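Arm goes past the table edge and the safety limit does not stop it
Board: Mina pick tasks / Faults
July 2019

pelikan_7
Hello all. I work with the Mina planner in the Tunovus simulator, with the Franka arm and the household room. Since the June update I have a fault which I cannot explain.

The task is simple. The arm must go to the keys, close the gripper, lift and wait. In most runs this is fine. In other runs the arm comes near the keys, then it lifts without closing and travels over the table until the hand is above the floor on the far side. There it stays, with open fingers, until the run times out. I have made almost 1,000 runs with the new version and 114 ended in this way.

The log shows no collision and no limit warning. The last line before the wrong movement is always "target updated". The approach itself looks normal to me:

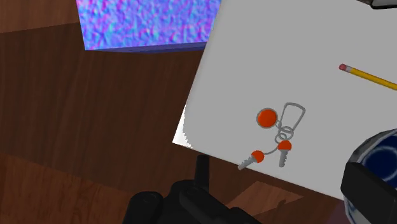 brasslamp
Check your target frame first. I had a similar fault when the target was given in the table frame and the planner read it as the robot base frame. The arm goes to a place which is correct for the numbers and wrong for the room.

pelikan_7
Thank you, I checked this. The frame name is the same before and after the update, and the first target of each run is correct. Only the second one is wrong.

north_ferry
I don't agree that the frame is the main question. A bad target can always happen. For me the serious thing is that the workspace limit let it pass. If you run this plan on a real arm, and a person stands behind the table, what then? I would not look at the grasp at all before the limit works.

brasslamp
Sure, but with no bad target there is no movement past the table. You fix the cause and then you test the limit.

north_ferry
Or you test the limit today, and the cause can wait. We had one target error in our lab and I still think about it.

pelikan_7
I understand both of you. I repeated the run with a different set of objects, without the keys as target. The pencil was the target now. The result is the same kind of stop, hand open and past the back of the table:
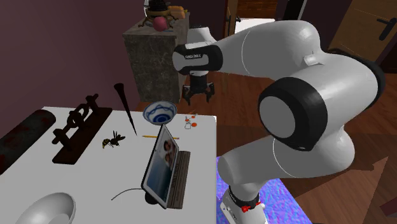

Macaraeg Robotics Lab, Simulation Team

pelikan_7
Sorry for two posts, the first was too long for the form. I want to add what I found in the settings. The workspace box in my file has the correct size, but the update has added a new field called "limit_mode". When the field is missing, the value is "report". So the planner only writes a warning, and my log level hides the warnings. This explains why I saw nothing.

With "limit_mode" on "stop" I repeated 20 of the bad seeds. All of them stopped at the border of the box. The wrong target is still there, so brasslamp is also right in his part. Before I changed the field, the hand stayed behind the bowl like this, while the planner gave "goal reached":
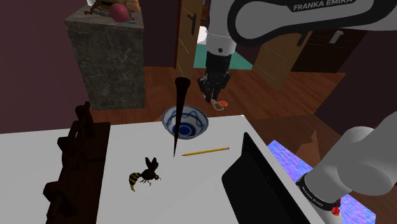
It is the "goal reached" message that disturbs me most. A goal outside of the box should never be counted as reached, in any mode. I have opened a ticket for this with Tunovus. For the second target I now suspect the Titell tracker, which sends a new position when the hand covers the object from its camera. I have not proved it yet.

brasslamp
The Titell tracker does that if the hold time is too short. Try a longer one and don't accept updates in the last 12 cm of the approach.

north_ferry
Please don't turn off the updates near the object. If the object moves, you will close on nothing, or on a finger. Keep them, and refuse any jump that is too large.

brasslamp
A jump filter can also refuse a true movement. I have used the cutoff for a long time with no problem.

pelikan_7
I will try the filter first, then the cutoff, with the same seeds, and put both logs here. Until then, please look in your own files for "limit_mode". If the field is missing, write it in by hand and set it to "stop".

tinroof
It was missing in mine. Changed now, thanks.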